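I have spent most of February trying to buy a couch. I'm going to tell you about it in pieces, in the order I can stand to remember it.

The old couch came with the apartment. It is brown in the way that a decision gets made by several people over many years. The middle has gone so soft that guests who sit down there are with us until somebody pulls.

First store: Clodier, out past the highway. You know the type. Very high ceilings, one bowl of fake lemons per table. A couch I liked was $3,478. I laughed, and the salesperson laughed, and then it emerged that we were laughing at different things.

That price was "before fabric." I asked what it was with fabric. He asked which fabric. I asked which fabric it was wearing right now. He said that one had been discontinued.

So I learned about fabric. There is a wall of it. Each square has a name like a racehorse or a minor cheese, and you are allowed to take home three.

I took three grays. My spouse looked at them on the kitchen table and asked why I had brought home one gray.

A thing I know now and can't give back: rub count. They take a piece of fabric and a machine rubs it until it gives up, and the number is how many rubs it took. Big number, tough fabric. I started saying "what's the rub count on this" out loud, to strangers, in a normal voice.

Second store: Prernska. Everything there is eight inches off the floor. I sat down fine. Getting up I had to roll onto one knee first, like I was proposing to the coffee table.

The Prernska catalog is 261 pages and has two people in it, both looking out of windows. I don't think either of them has ever eaten soup on a couch. I eat soup on the couch maybe four nights a week and I need to see that reflected in the photography.

Cushions, while I'm here. You can have foam, which is firm and stays put. You can have feathers, which are lovely for nine minutes and then need to be punched back into shape every evening for the rest of your life. Or you can have foam wrapped in feathers, which costs more than either one and still wants a little punching.

I went home and punched the brown couch to see how I felt about it as a lifestyle. Something in there went "tink." We don't sit on the left anymore.

At this point a coworker told me to buy used. Fine. I spent a Sunday reading listings. Every used couch in this city is "barely sat on." What have you all been doing? Who was standing in these living rooms?

One listing said "smoke free, pet free home" and there was a dog on the couch in two of the photos. Good-looking dog. I nearly asked about the dog.

Another one was listed as free, and the pickup notes said fourth floor, no elevator, "came in through the window before they built the deck." That's a riddle, and I have a bad back.

Which brings me to measuring. I measured the wall. I measured the rug. I taped the shape of a couch on the floor in blue tape and we walked around it for a week, very respectfully. The cat slept inside the lines.

I did not measure the stairwell. There's a turn between the first floor and ours that would give a cello trouble. I only thought of it lying awake at 3 in the morning, picturing the whole thing on its end with two guys under it and me at the top saying "maybe if you tip it."

So I went back out with a tape measure and a drawing. The number you want is called diagonal depth, and a lot of stores will act like you made it up. Walent had it printed right on the tag. I could have wept on their floor model.

Walent is not a glamorous store. It shares a parking lot with a tire place. The coffee is from a pot. But the legs screw off, the arms unbolt, and the light gray heathered weave has enough little flecks in it to forgive a person their soup.
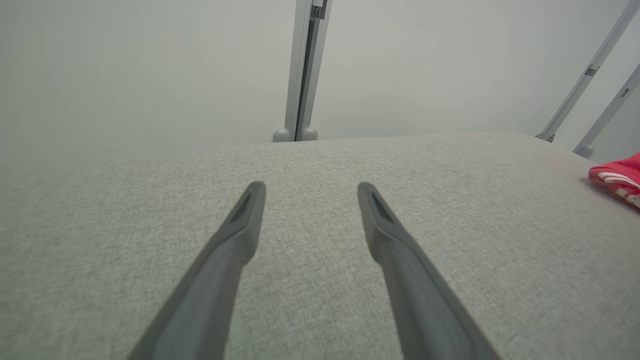 Should you get the fabric protection plan? I'd skip it and put the money toward a second set of seat covers. The plan I read covered a single accident per stain type and wanted to hear about it within days, and I don't want to be filling out a form about chili.

I'd also skip the matching ottoman, though I say that as somebody who folded and bought the matching ottoman.

Delivery was $488 through the store. Okafor Moving, who did our last two apartments, will bring it up for less and will also be honest with me about the stairs. I sent them the drawing. They wrote back "ok" and then, a minute later, "who drew this."

The lead time is ten to twelve weeks. I asked if that meant ten or twelve and she said it meant fourteen. I appreciated that more than anything anybody at Clodier said to me.

Meanwhile the brown couch has to go, and I have written a listing for it. I wrote "well loved." I wrote "tons of character." I wrote "right side especially comfortable."

Update: three messages already. All of them want to know the diagonal depth.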